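Durnunden round cut from Lamach rally series after road closure

The second round of the Lamach Gravel Rally Series has been called off, with organisers confirming that the forest roads north of Durnunden will stay closed to competition traffic until the end of the season. The decision reduces the calendar to four rounds and moves the opening of the two-wheel-drive championship to Panyasiri in February.

The closure follows an inspection of the bridge on the Hokska road, which carries crews between the service park and the first group of stages. A load limit was placed on the bridge after cracking was found in one of the abutments. Competing cars fall under the limit, but recovery trucks and the larger service vehicles do not, and the only detour would have added 20 kilometres to each liaison section.

Organisers looked at running the event as a shortened loop south of the river. That plan was dropped when it became clear that the remaining stages would fall below the minimum competitive distance required for full championship points. 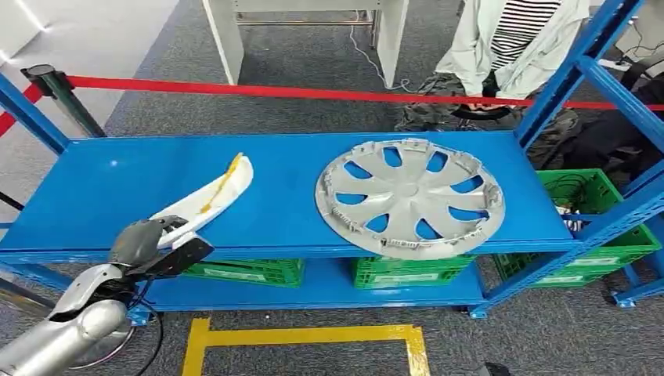
Entry fees already paid will be carried over to Panyasiri unless a crew asks for a refund in writing. Crews that had entered Durnunden only will be refunded in full. Accommodation bookings made through the event office have been cancelled without penalty, but crews who booked privately will need to contact their motel or campground.

Points will be adjusted under the reserve clause in the series regulations. Each crew was to drop its worst result from five rounds; with four rounds remaining, all scores will now count. A retirement at any event will therefore stay on a crew's total, and the change is likely to favour finishing over outright pace in the smaller classes.

The series title was decided on a tie-break last season, when the top two crews finished level on points and were separated by stage wins. The tie-break rule is unchanged.

Technical bulletin number 2, issued with the revised calendar, also alters several items checked at scrutineering. Wheel trims and hubcaps must be removed before a car is presented, including on cars in the standard production class. Loose exterior trim must be bolted or taken off, and tape will no longer be accepted as the sole means of holding a bumper section in place. Mud flaps remain compulsory at all four wheels.
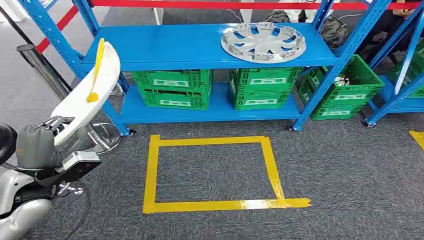 A silver hubcap on a blue shelf, with green crates below.

Scrutineering at Panyasiri will open at 7 am and close at noon – an hour earlier than last year – so that the reconnaissance convoy can leave in daylight. Late cars will be seen only by prior arrangement with the clerk of the course. Tire marking will be done in the same queue, and crews are asked to have their spare wheels unloaded when they reach the front.

Spectator access at Panyasiri is limited to the marked areas at the start of the first stage and at the river crossing. The event drew 2,627 spectators last year. Parking at the crossing has been moved to the upper paddock, and the gate will be shut once the course car has passed.

The revised calendar lists Panyasiri, Hokska, Lamach East and the Lamach final, in that order. Entries for Panyasiri are open now. Supplementary regulations for the Hokska round will be released after its stage route has been approved, and that route does not use the bridge.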